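Corn in January: is the Lurero frozen stuff worth it?
Kitchen Talk > Vegetables

fultholm_fran
Joined: January
Lurero wants 690 for a 30-ear case of "field fresh" frozen corn. The leaflet says it tastes picked that morning. I have heard that line from every freezer company going. Has anyone paid their own money for it?

pantryshelf
I have, 2 cases. It's fine. It's corn. Field fresh it is not, and the kernels go mushy if you boil them like the bag says.

Leka_nights
Disagree. You overcooked it. I've never had a mushy ear from them.

pantryshelf
I followed the bag to the minute. If the bag is wrong, that's on Lurero.

oldstove
My problem is with boiling, full stop. People salt the water, sugar the water, put milk in it, and swear each one changes everything. I've tried them all and can't taste a difference. A pot wide enough for the ear to lie flat is all I bother with.

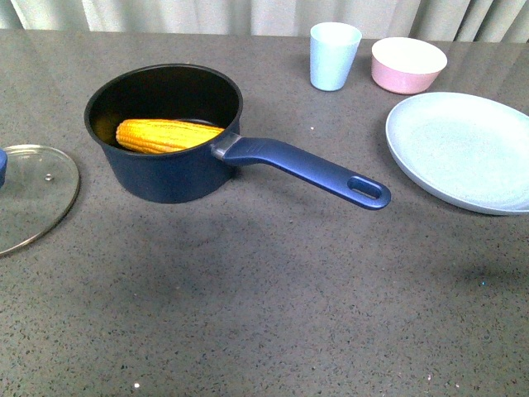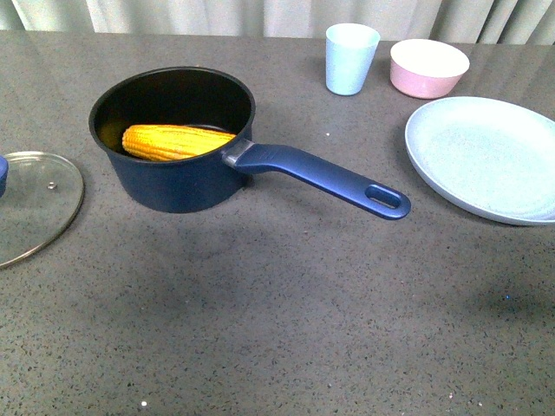
Same pan, minus the corn:
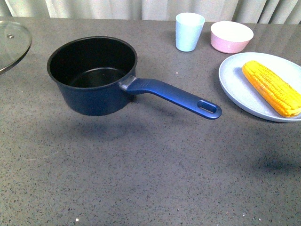
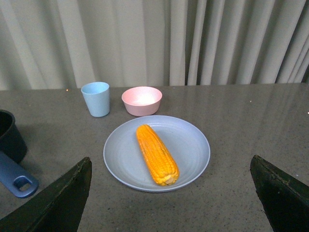 Back to the price. I paid far less at the Vesudport market in summer, cut the kernels off and froze them in bags. They take up less room than whole ears and I know how old they are.

Leka_nights
Kernels in a bag aren't corn on the cob though. Half the point is eating it with your hands.

oldstove
Then eat it in August.

fultholm_fran
The leaflet also says 1,000 families "made the switch." Switch from what? Did they ask them?

pantryshelf
Probably counted everyone who took a free sample. I got a card through the door after mine.

Leka_nights
You're all very suspicious about a vegetable. I like it, my kids eat it, I'm ordering again.

fultholm_fran
Fair enough, but I'm not filling a freezer on the strength of a leaflet. Does anyone know if they sell less than a case?

pantryshelf
Not when I asked. Split one with a neighbor.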